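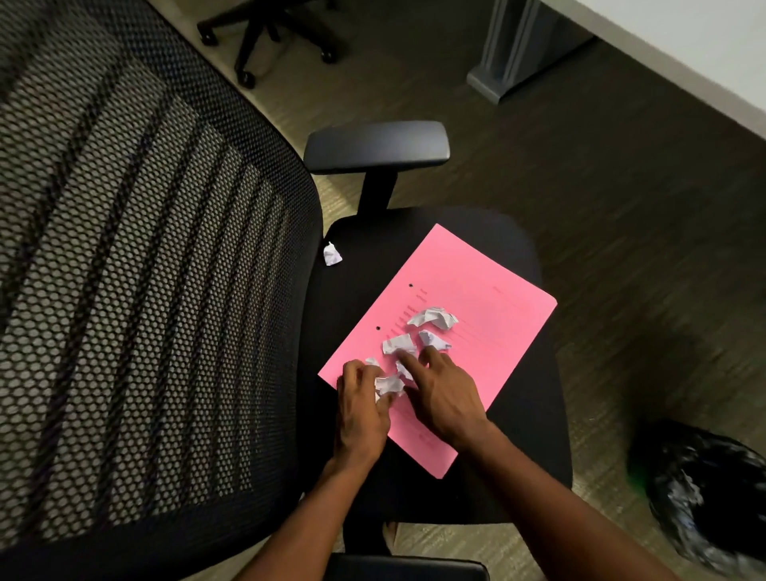
One student asked last term why a paper form needs a flat surface at all, if it is going to be scanned later anyway. The short reply is that the scanner feeder at Clerkton jams on creased sheets, and each jam means opening the cover and starting the batch again.

Office Records, Unit 2: Handling Paper Forms

Before you write
Take loose scraps off the form and put them in the bin. Lay the sheet on a desk and press it flat with both hands, working from the middle to the corners. Seat cushions give under a pen and the point goes through.

Colored stock
Pink sheets are used in this unit for the practice file. Press firmly and use black ink. Blue scans poorly on pink. The Vakar practice set has 47 forms. Keep them in the order you received them.

Punched forms
Keep the holes on the left. Do not write in the margin beside them, as the binder rings will cover it. 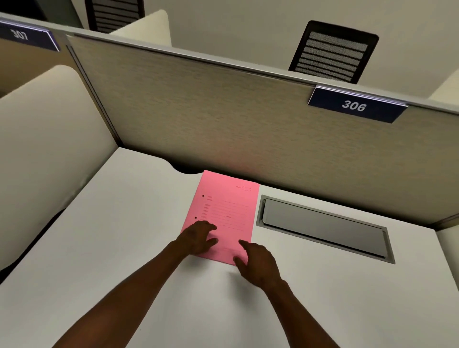

Do you fill in the file number first? Leave it until the rest of the form is complete, then copy it from the register.

File numbers in the practice register run up to 3,000. Write the digits only, without the comma, so 1,073 is entered as 1073. If a box is spoiled, draw a single line through it and put your initials next to it.

For Friday
Finish the first 2 sections of the Zervas worksheet. Bring a binder and a black pen.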